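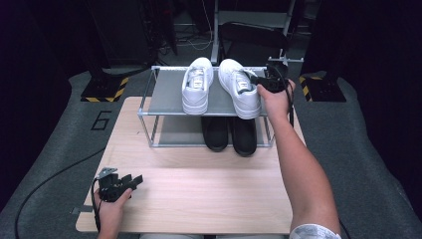

# Mirror sync notes, November

Second entry on the Besbridge mirror. The first one ended with me saying the outage was "probably DNS," and I'd like that struck from the memory of anyone who read it.

Where we were this morning: the mirror had come back by itself at 6:40 and the Helavent status page had gone green. Helavent says the interruption was "brief and limited to a subset of customers." Our own logs have it down for most of the night. I don't know what subset we're in, but it seems to be the one that was down.

The part I don't trust is the claim that nothing was lost. Their notice says the archive was restored in full from the Brimmont copy. It was posted eleven minutes after the service came up. You can't verify an archive that size in eleven minutes. You can count directory entries in eleven minutes, and I suspect that's what happened.

## What I checked

Pulled a random sample of 3,000 files from the index and requested each one from the public address, no cache, from the box in the back office and again from the rented one so I wasn't only testing our own line.

- 94 returned a 404
- 26 returned a 200 with a zero-length body
- the rest came back with the length the index expects

The 404s are the same list from both boxes. So are the empties. That rules out our network, I think. It doesn't rule out something in front of the servers that both boxes go through, and I haven't found a way to get behind it.

The empties bother me more than the 404s. A missing file says it's missing. A zero-length file with a cheerful 200 will get copied by every downstream mirror overnight, and if anybody has delete-on-change turned on it will overwrite a good copy. I have switched ours off. Please leave it off until there is a note here saying otherwise.

## Checksums

Ran the Kiiskinen script against the files that did come back. It compares what was served with the manifest and prints anything that differs. It printed nothing, which was pleasant for the length of a cup of coffee.

Then I looked at where it gets the manifest. It fetches it from the same server it's testing. If somebody rebuilt the manifest after the restore, every damaged file would match its own damaged checksum and the script would be perfectly happy. The modified time on the manifest is 6:31, so somebody did rebuild it, nine minutes before the service came up.

Found an older manifest in our own backup, from before the outage. Reran against that one. Now 4 files differ. Same names, same lengths, different contents.

I opened all four. Three are package lists that get regenerated every night anyway, so a difference there could be perfectly ordinary. The fourth is a compressed source archive from years ago that has no business changing. It unpacks without complaint until near the end and then stops. I've saved both versions under /srv/compare/old and /srv/compare/new. Don't tidy that folder.

One file isn't much of a case. I know that. But the sample was a small slice of the whole, and I'd expect more of the same if I looked further.

## The migration theory

There's a thread going on the mirror operators' list that says this wasn't an outage at all, and that Helavent was moving Besbridge to different hardware and it went badly. Evidence offered so far:

1. The server header changed.
2. Response times are better than they've been in a year.
3. Somebody's cousin heard something.

The header did change, I checked. It used to give a version number and now it doesn't. That fits new hardware, and it also fits a person who finally edited one line in a config file. Response times are better for me too, though half the usual users haven't noticed it's back yet, so I'd want to see the same numbers next week under a normal load.

I'm not buying it yet. I'm not buying the official version either. The official version has the word "transient" in it twice.

## Support ticket

Opened at 9:15 with the full list of bad paths, the two manifests and the exact commands. Got a reply at 9:17 asking me to clear my browser cache.

Replied that there is no browser. Got a second reply asking what operating system the browser runs on.

Asked for it to be passed up. It now says "escalated," with no name or time on it. Last time a ticket of ours said that, it closed itself after two weeks with a survey attached.

## Settings as they stand

Written down so I don't have to reconstruct them:

- sync job: paused
- delete-on-change: off
- public notice on our own page: says files from Besbridge may be incomplete, get them elsewhere if you can
- old manifest: copied to both backup drives and set read-only
- alert on zero-length responses: on, checks hourly

The alert should have existed already. Our monitoring asked one question, "does the front page load," and the front page loaded fine the whole time people were downloading empty files. I wrote that check, so that's on me.

## Next

Full comparison against the old manifest is running on the rented box, throttled so we don't get ourselves blocked. My guess is it'll finish tomorrow afternoon - the progress meter says two hours, but it has been saying two hours since lunch.

Want to ask the Brimmont people directly when their copy was last refreshed. If their copy was stale then the 404s are simply files added after it was taken, and that's a boring answer I could live with. It wouldn't explain the empties or the source archive.

Also need to look at whether the bad paths cluster. A quick sort by directory shows a lot of them under the same two trees, which might point at one disk. Or those two trees are just the biggest, and I'd see the same pattern from any random sample. Need the sizes before I say anything on the list.

5:50 - ticket still says escalated. Comparison still says two hours.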